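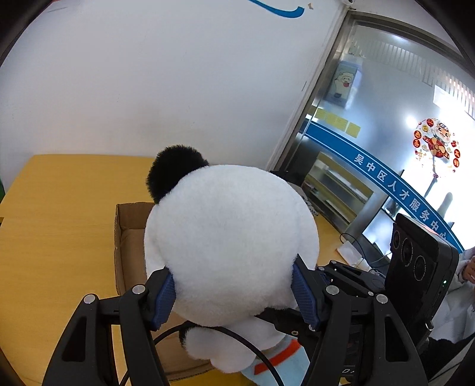 Hand-held unit, pads closed on the head of the plush panda, box behind.

Dec 3, 2018
Notebook: F. Gündoğdu
Re: grip faults on the hand-held gripper, soft items

Logged a finger fault this morning and spent the rest of the day on it. Writing it up in one place so it doesn't end up spread over three people's notes again.

What happened. I was doing pick and place with the plush toys, table to box. On one close the fingers went in, squeezed, and did not release when I let the trigger go. Screen said OPEN, fingers stayed shut. I waited, pulled the trigger again, let go again, nothing. Then I reached in with my left hand to pull the toy free, and the fingers sprang open and clipped my knuckle. No cut, red mark only, gone by lunch. Entered in the accident book anyway.

The reaching in was my mistake. The drive was still live. Power off first, then hands.

Counter read 3712 cycles at the fault. The pads were changed in August and have not been touched since.

Checks, in the order I did them:

Power off, moved fingers by hand. Left side smooth. Right side has a tight spot a little before full close. You can feel it and you can hear a small click coming out of it.

Supply voltage at the connector, fine under load and at rest.

Trigger. Swapped it for the one from the Ruddock bench. No change, so I put the original back.

Cable. Wiggled it along the whole length with the fingers cycling. No dropouts in the log. The loop at the front is too long for my taste and I would like to tie it back, but it did not cause this.

Screws. Went over all the linkage screws with the driver. The outer joint on the right finger was over-tight, well past the mark on the Mullano driver. Everything else was where it should be. I don't have a note of who last had it apart and it doesn't matter much. It could have been me.

Backed the outer joint off to the mark, put a dab of thread lock on it, let it sit over lunch.

Then tried to bring the fault back. Hard block first, 92 closes, opened every time. Plush toys after that, and it hung again on try 7. Same thing, OPEN on the screen, fingers shut. This time I cut power and it relaxed by itself, slowly.

So the screw was a real problem but not the whole problem. My current thinking:

On a hard object the current climbs fast, the controller sees contact and stops. On something stuffed there is no clear contact point. The head keeps giving, the controller keeps closing, and the linkage runs further in than it ever does on a block. Near the end of travel it goes a bit over center. The open command then doesn't have enough torque to bring it back, and the screen reports the command and not the position. With the outer joint over-tight it needed even less of a push to get stuck.

The screen part bothers me more than the jam. Anyone looking at it will believe the fingers are open. I want measured position shown there, and a fault if command and position disagree for longer than half a second. Sent this to Reten as a request. They wrote back that it is on the list for the next firmware, no date.

Changes made today:
- close limit brought in by 5 percent in the config, file saved under the Briltier folder with today's changes noted at the top
- current limit lowered for the soft items profile
- label on the handle: POWER OFF BEFORE REACHING IN

With the new limit I ran the plush set again until the battery got low. No hang. The hold is weaker, though. Lifting by the head still works, but a grip on the clothes slips if you swing it at all. May have to give a little of the current back.

Still open:
Pads look all right but I have no spare set to compare against. Order some.
Has the second unit got the same over-tight joint? Not checked. Please don't use it on soft items until it has been.
Repeat the plush run on a full battery.
Ask Reten if the end stop can be shimmed, or if that kills the warranty.

Log from both hangs is on the shared drive. The first one starts late, I forgot to turn logging on until after the first few picks.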